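Health Information Management, Week 9
Incident reporting and record audits
Notes by Florian Marty

Reading: Chapter 6 of the course manual, plus the Ullstead clinic case on the course page.

An incident is any event that harmed a patient, or could have. Near misses count. A wrong label caught before the sample leaves the room is still reported, on the same form as one that reached the lab.

The form has to be filled in by the person who saw the event, before the end of their shift. Write what was seen and done. Leave out opinions about colleagues. If a time is a guess, say so on the form. The supervisor adds a severity rating but does not edit the account.
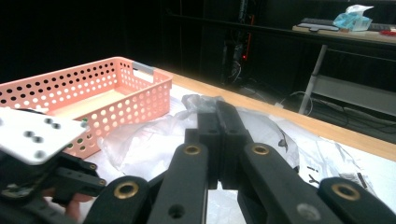 Record audits are a separate job. The auditor pulls a sample of charts and checks each one against a list: consent signed, allergies recorded, entries dated, discharge summary sent. At Ullstead the yearly total was 1187 charts, and 396 were pulled for audit. Almost a third is a large sample for a clinic of that size. Most programs use less and audit more often.

Missing consent and late entries are coded differently. A late entry is allowed if it is marked as late and carries the date it was written. Changing the original entry is never allowed, even to fix spelling — add a correction below it and initial it.

Keep incident forms out of the patient's chart. The chart records the facts of care, and the form goes to the quality office. Students mix these up every year in the assignment.

Assignment 2 is due Thu 23 November. Blagoje Vidmar will take the Drudbridge tutorial group that week. Marks will be back in December.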